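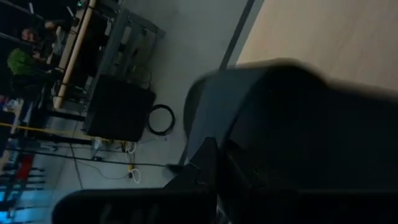
Gripper and wrist, close view

Grape vine dripping after pruning, did I cut too late?

thitima_p
Hello everybody. I have one old grape vine on the south wall of my house in Ketthorpe. The previous owner planted it and I do not know the variety. Last year I did not prune it, because I was afraid, and it made a jungle over the kitchen window and very small sour grapes. So this year I decided to be brave. I cut it in the last days of February, and now every cut is dripping clear water. It does not stop. This morning the stone under the vine was wet in a line, like somebody had washed it.

My questions are these. Is the vine dying? Should I put something on the cuts? And should I stop now, when I have done only the left half?

Thitima Prasertsri

vanderleia_f
Hello Thitima. It will not die. The sap is rising and you have opened the pipes, that is all. When the leaves come out the dripping will finish. Do not paint anything on the cuts. The sap pushes it off and you get a dirty wall.

But yes, you were late. In Watby I prune in the first half of winter, when the vine is fully asleep, and I never see one drop.

neusa.caldeira
I must disagree with "late". I prune at the end of winter on purpose. If you cut early and a hard frost comes, the buds near the cut can be damaged and you have no spare ones. If you cut late, the buds wake up later and the spring frost does not catch them. My vine bleeds every year and it gives me 30 good bunches. Bleeding looks dramatic but it is mostly water.

vanderleia_f
Neusa, your garden is on a slope and the cold air goes down to your neighbor. Thitima has a warm wall. A vine on a warm wall wakes up early, so the calendar for this vine must be earlier. I do not say she killed it. I say that next time she can do it before.

neusa.caldeira
A warm wall is exactly the place where the buds open too soon and then freeze. We had this discussion about the apricots also, and I did not change my mind then.

luana_c
Sorry to enter in the middle. Can somebody say how much to cut? I have a young vine from the Fagundes nursery, with three long canes, and the label says only "prune hard". For me this is not an instruction.

edileuza_s
Luana, for a young vine: choose the strongest cane, the straightest one, and cut the other two at the base. Then shorten the one you kept to three or four good buds. It will look like a stick in the ground and you will feel guilty. In summer you will have a proper trunk. Do not let it carry fruit in the first two years, even if it tries.

Thitima, for an old vine it is different. You keep the main arms and you cut the side shoots of last year back to two buds each. If you count the shoots on an old neglected vine, you can easily remove 90 percent of the new wood and it is still correct. What did you use for the thick ones?

thitima_p
Thank you, all of you, I slept better. I used normal hand pruners for the thin wood and a small folding saw, a Drarnolitz, for the thick wood. The saw is sharp but it closes on my fingers if I am not careful, so I wear the leather gloves. I still have the right half to do, and there are two arms which cross each other behind the drainpipe. I went to look at them again after lunch. One is thick like my wrist, with old bark which comes off in strips, and the other is younger and has better buds.

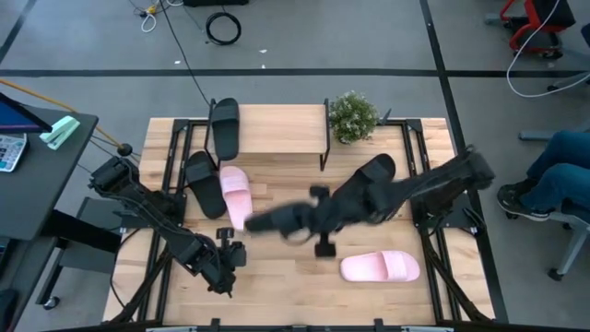
I think I will keep the younger one and take out the old one, but I would like to hear a second opinion before I do it. Also there is a wire, which was tied too tight many years ago, and the wood has grown over it in one place.

edileuza_s
Keep the younger arm, yes. Leave the wire where the wood has swallowed it and cut only the free ends. If you try to pull it out you will tear the bark. For the old arm, wait until next winter. A cut as thick as a wrist will drip for a long time now, and the vine has already enough open wounds.

vanderleia_f
I agree with Edileuza about the old arm. But finish the small shoots on the right side this week. If you leave half a vine unpruned, all the strength goes there.

neusa.caldeira
Finish the right side, yes. On this we all agree, please somebody write it down. And leave a short stub when you take out the old arm next winter, because the wood dries back a little behind the cut.

luana_c
I did mine this afternoon. It is a stick. My husband asked me who ate the vine. Edileuza, I have four buds on it, and the lowest one is almost touching the soil. Do I rub it off?

edileuza_s
Rub it off. Three is enough.

thitima_p
The right side is done, only the small shoots. It felt like 1000 cuts and my hand hurts, but I can see the kitchen window again. It is dripping on that side too, and this time I only put a bucket under it and went inside. I will write again when there are leaves.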